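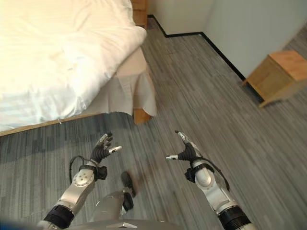

Bett mit weißer Decke und hellem Holzrahmen.

Checkliste Rasierplatz und Gästebad, Haus Irkcombe
Stand: April, ausgefüllt mit Kommentaren

1. Hobelgriff Plunance, Gewinde und Kopf
In Ordnung. Kopf sitzt fest, kein Spiel. Bitte nur mit der Hand anziehen, nicht mit Zange.

2. Klingen, Vorrat
Soll: 36 Stück. Ist: 18 Stück. Nachbestellung bei Canenico ist gemacht, Lieferung noch offen.

3. Behälter für alte Klingen
Mangel. Der Deckel schließt nicht ganz, man kann mit dem Finger hineinkommen. Behälter ist gesperrt, Ersatz bis zum nächsten Rundgang.

4. Rasierschaum Issa, Dosen
In Ordnung. Keine Dose ist verbeult. Eine stand zu nah an dem Heizkörper, ich habe sie in den Schrank gestellt.

5. Alaunstift und Pflaster
Teilweise. Pflaster sind genug da. Der Alaunstift war schon benutzt und wurde entsorgt. Für jeden Gast ein neuer Stift, so steht es auch in unserer Hausregel.

6. Steckdose am Spiegel, FI-Schalter
In Ordnung. Testknopf gedrückt, Schalter hat ausgelöst. Uhrzeit der Prüfung 9:40.

7. Warmwasser am Waschbecken
Gemessen 44 Grad nach drei Minuten. Für das Rasieren angenehm, keine Änderung nötig.

8. Rutschmatte
Mangel, leicht. Zwei Saugnäpfe halten nicht mehr. Matte kann bis zum Austausch nicht benutzt werden.

Offene Punkte: 2, 3, 5, 8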